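Stapler (desk)

A stapler is the thing you reach for when two or more sheets of paper have to stay together and a paper clip won't do. I keep this page in the Umidberg office handbook wiki, so expect a few opinions mixed in with the facts! 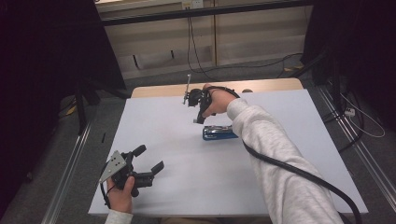
The usual desk model has a base, an arm that holds the staples, and a small metal plate called the anvil. Push the arm down and a blade drives one staple through the paper; the anvil then bends the legs inward. On plenty of staplers the anvil can be turned around, so the legs splay outward instead. That's called pinning, and I love it for drafts, as the staple slides out with hardly a tug (tailors used to do something similar with cloth, or so my aunt claimed).

Staples come glued in strips. The size most American desks use has a quarter-inch leg and copes with a thin report, maybe 20 sheets on a good day. Anything thicker wants a heavy-duty machine with longer legs, and please don't lean on the little one with both elbows, I've bent two that way.

Jams are nearly always a broken strip or the wrong size. Open the arm, pull the pusher back, pick out the crumpled staple with tweezers and reload. Jucélia Siqueira, who ran the supply closet at Nogueira before me, bought boxes of 3,000 every December and we still ran short by spring.

Colors mean nothing mechanically. Bright ones are easier to find under a pile of paper, though, and I'd take blue over black any day.

See also: staple remover, hole punch, binder clip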